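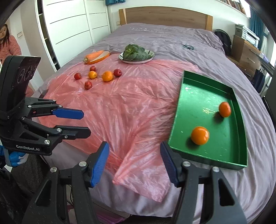 4.2. A cama como superfície de apoio

A literatura sobre o espaço doméstico habituou-se a tratar a cama como mesa de recurso. Charpentier e Carbone, no estudo sobre os apartamentos de Vernville, vão mais longe e falam de uma «segunda bancada», expressão que teve fortuna e que continua a ser citada sem grande exame. Os nossos dados obrigam a alguma reserva. Dos 558 episódios de pousar alimentos que constam do inventário, a maior parte ocorreu na cozinha, sobre superfícies que ninguém hesitaria em chamar bancada, e os que ocorreram no quarto distribuem-se de forma muito desigual pelas 10 casas visitadas. Em duas delas não há um único caso.

O argumento de Charpentier e Carbone assenta em três indícios: a dimensão da cama em relação às outras superfícies da casa, a falta de mesa livre e a presença de uma cobertura protetora. O primeiro é trivial. Uma cama de casal é grande, e disso não se segue que sirva para o que quer que seja; o chão também é grande. O segundo não foi medido pelos autores, que se limitaram a perguntar aos moradores se tinham «espaço suficiente», pergunta à qual quase toda a gente responde que não.

O terceiro indício merece mais atenção. Um plástico estendido sobre o edredão delimita uma zona, e dentro dessa zona pousam-se coisas que de outro modo não iriam para cima da roupa de cama: maçãs, laranjas, uma cenoura, loiça. Bodin chama a isto «fronteira de sujidade» e considera-o prova de um hábito estabelecido. Parece-nos uma leitura apressada. O plástico mostra que alguém teve um cuidado com o edredão naquela ocasião — e pouco mais. Para falar de hábito seria preciso saber se a folha tem lugar próprio na casa e quantas vezes volta à cama, informação que falta no trabalho de Bodin e que só conseguimos obter, de modo parcial, em oito casas.

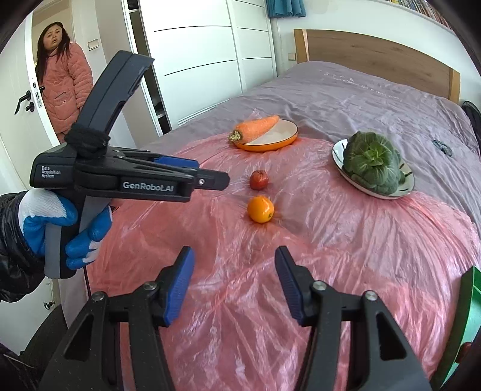

Figura 3. Cama de casal com edredão cinzento-lilás e folha de plástico cor-de-rosa translúcido; sobre o plástico, entre outros objetos, prato esmaltado cor de laranja com uma cenoura. Ao fundo, roupeiro branco e porta aberta.

Na Figura 3, a folha ocupa a metade inferior da cama e o resto do edredão fica a descoberto, com o bordado à vista junto à cabeceira. Eldana Sisay, que codificou este conjunto, classificou a disposição como «uso parcial». Mantivemos a categoria por falta de melhor, embora nos incomode: pressupõe que existe um uso total do qual este seria uma fração. A superfície é mole, faz pregas, e o plástico enruga-se com ela. Um prato aguenta-se bem ali. Quanto a uma maçã, depende da prega em que calha, e a nossa grelha não tem campo para isso.

Também a loiça levanta dúvidas. A cenoura está inteira, em diagonal sobre o prato, com a ponta do lado do caule ligeiramente fora do rebordo. Na codificação original, qualquer alimento num prato contava como «servido», o que transformaria este caso numa refeição no quarto. Agathe Mallet contestou a regra na revisão de fevereiro, a nosso ver com razão, e passámos a registar em separado o recipiente e o estado do alimento. A alteração reduz bastante o número de refeições atribuídas ao quarto e retira apoio à tese da segunda bancada. Não a refuta: a grelha continua sem distinguir entre arrumar, expor e deixar pousado, e a imagem fixa, por si só, também não distingue.

Resta a comparação com o corpus Prirnetti, que reúne mais de 2 000 fotografias de interiores e que tem sido invocado a favor da tese contrária. Consultámo-lo com pouco proveito. As fotografias foram escolhidas pelos próprios moradores, os quartos aparecem quase sempre com a cama feita e sem nada em cima, e não vemos como daí se possa inferir a frequência de qualquer prática. A questão da escolha das fotografias é retomada na secção 5.1, a propósito das mesas de cozinha.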